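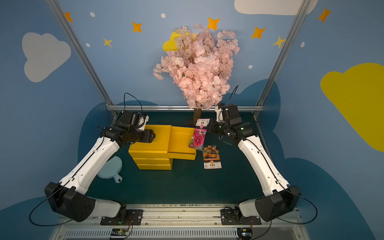 Demonstration gathering (robot learning)

By Orla Egan. Last revised in April.

Demonstration gathering is the work of recording a robot while it carries out a task, so that a learning system can later be trained to do the same task from the recordings. One complete run is called an episode. A group of episodes of the same task, recorded under the same written instructions, is called a set.

Overview

In most tabletop work the robot is guided by a person during recording. The joint positions of each arm, the opening of each gripper and the views from one or more cameras are stored together on a shared clock. The learning system is given the views and the joint positions and is trained to predict the next movement.

Two-arm stations are common for household tasks, where one hand often steadies an object while the other moves something. Putting things away in a drawer is a frequent choice. It involves a moving part, a narrow opening and small items that may be flat, upright or leaning when the gripper reaches them.

Seed packet task

The Wotinent set uses a stack of yellow drawers, printed seed packets and a few garden-related items. Its task sheet was written by Gergely Vida and asks for the packets to be placed in the top drawer, with one arm kept on the drawer unit. Packets are a harder object than blocks or cups. A packet lying flat offers little to grip, and one leaning on the drawer can be knocked over by the approaching fingers.

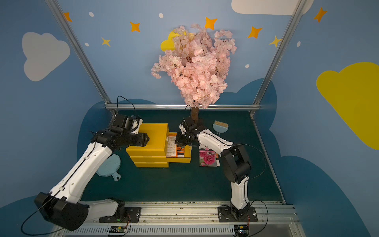 Two-arm station with the top drawer open and packets inside.

The set contains 918 episodes. Of these, 247 include at least one failed grasp followed by a second try. Early versions of the task sheet told operators to discard such runs. The rule was dropped after systems trained on clean runs alone tended to stop moving when a packet slipped.

Variation

Starting positions are changed between episodes. The sheet lists 13 layouts for the packets, and the operator moves to the next one after each run. Items not needed for the task may be left on the table so that the system learns to work past them. Painted walls and decorations are treated as background. A set recorded against a single background may give poor results in another room, and the Rana and Osetley sets were recorded at other stations for this reason.

Review and labeling

Each episode is watched by a second person before it is added to the set. The reviewer marks the start and end of the task, writes a one-line description and records whether the run succeeded. Runs with missing camera views are removed. Pauses at the beginning are trimmed, but pauses in the middle are kept.

Size of sets

There is no agreed minimum. The Fokberg guidelines suggest 3000 episodes for a task with several objects and fewer for a single pick and place. Smaller sets are often combined with recordings of related tasks.

See also: Teleoperation; Imitation learning; Bimanual manipulation

Filed under: Robotics > Learning methods > Data collection

Back to top | Contact the editors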